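Ludilden Open Day Recordings: data card

Version 2. Card last edited December 8, 2022. Maintainer: Arvo Niskanen.

Summary

This set holds the recordings made during the June open day at the Ludilden workshop. Visitors watched an operator pack snack bags into a plastic container with a pair of hand-held grippers, and some of them then tried the task themselves. The recordings cover both. The set contains 121 episodes from 9 operators, two of them staff and the rest visitors who signed the consent form at the desk.

The set is small and was not planned as a training set. It was put together afterwards, when Turunen asked for examples of first-time users handling soft packaging. Anyone after a larger body of clean packing data should use the Skumeo set, which shares the folder layout and the naming of fields.

Contents

episodes/ one folder per episode, numbered in the order of recording
labels/ start and end times for each grasp, one text file per episode
consent/ blank copy of the form only; signed forms are held on paper at Ludilden
splits/ lists of episodes for the staff and visitor subsets
notes.txt the session log, typed up from the demonstrator's notebook

Each episode folder holds the head view, the opening width of each gripper and a log of timestamps. Sound was recorded on the day and has been removed, as the room was full of people talking. Gripper opening is given in millimetres. Timestamps are in seconds from the start of the episode.

Task

The operator stands at the front of the table with one gripper in each hand. The bags start on the paper in no fixed order. The operator picks them up one at a time and stands them in the container. Either hand may be used, and bags may be passed from one gripper to the other. An episode ends when the operator says "done" or when the demonstrator calls a stop.

Visitors were given a short talk and one practice attempt. Practice attempts are not in the set. The demonstrator did not correct anyone's grip during an episode, though advice was given between episodes, so later attempts by the same person should not be treated as independent of earlier ones.

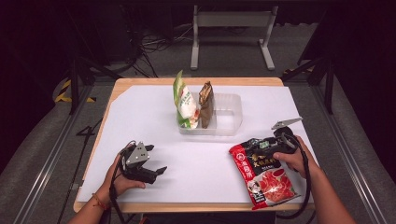

Grasp labels follow the state of the jaws and the bag, with no attempt to guess what the operator meant to do. There are four: open, contact, hold and release. Hold applies whenever the jaws are closed on a bag, whether or not the bag is clear of the table. A red packet clamped near its top in the right gripper, with part of it still lying on the white paper, is therefore a hold, while the left gripper with its jaws apart is open. Bags standing in the container, such as the green-and-white one and the narrower brown one beside it, carry no grasp label. Their placement is recorded in a separate field, "placed", which takes the value upright, leaning or flat. Leaning was added in version 2, after annotators disagreed over bags that were standing but tilted. The version 1 labels have been revised to match.

Labelling was done by two annotators at Fletberg. Where their start or end times differed by more than 8 frames, the episode went to Arvo Niskanen for a third pass. The third-pass files have the suffix _r and replace the originals.

Known problems

Timestamps for the left and right grippers come from separate clocks. They were matched at the start of each episode but not at the end, and drift has not been measured. Do not rely on them for fine timing between the two hands.

Gripper cables were long enough for all operators, but shorter visitors tended to let the slack rest against the table. In a few episodes the cable catches and the operator pauses to free it. These are marked "cable" in notes.txt and have been left in.

Some visitors looked up to talk to friends in the middle of an episode. The head view then leaves the table entirely. Stretches with bystanders' faces have been blanked, and the gripper readings continue through them.

The choice of bags was not controlled. Torn or badly crushed bags were swapped for others when the demonstrator noticed them. No record of which bag was used in which episode exists, apart from what can be read off the packaging in the head view. Weights were not taken.

Suitable uses

Checking grasp detection on soft packs. Comparing staff and new users on the same task. Testing import scripts before moving to the Skumeo set.

The set is not suitable for measuring success rates. Visitors chose when to stop, and several left partway through because the next tour group had arrived. It should not be used to identify any person. Hands and forearms are visible in most episodes.

Access

Copies are available to partner groups on request to the Ludilden workshop. Please give the version number in any report. Operators may ask for their episodes to be withdrawn, in which case the episode numbers are retired and not reused, so gaps in the numbering are expected in later versions.

Changes

Version 2: added the leaning value, removed sound, replaced third-pass labels, corrected the units given for gripper opening.
Version 1: first internal release.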